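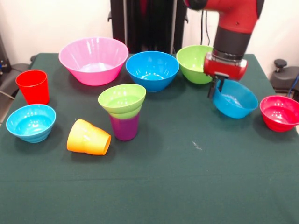 One reader who went the year before wrote to me that the housewares fair at Demdale is only worth the trip if you get there before the coaches do, and I should have listened. By the time I had parked and found the right door, the line for the Nekar hall went past the coat check and halfway back to the street.

Still, what a lovely day out! I went mostly for the Doležal stand, because my mother had their mixing bowls and I have been trying to replace the big one ever since it went missing in a move. They had it - same shape, slightly heavier, and a little dearer than I had hoped. The lady wrapping it up let me pick through the seconds as well, and I came away with 2 more than I had planned on.

Bright colors are back, at least if this fair is anything to go by, and after years of gray and oatmeal I was very glad to see them.

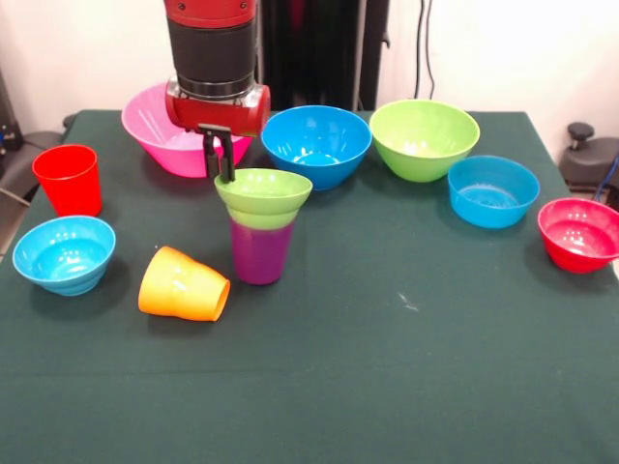 Bowls and cups on a dark green cloth.

Lunch was at the Brutari counter upstairs, a good bean soup with far too much bread, and I sat there longer than I meant to with my shoes half off. The organizers had 3,000 visitors last year and 3,360 this time, so they may need a second counter. There is a smaller fair in December, and I have already put it on the kitchen calendar.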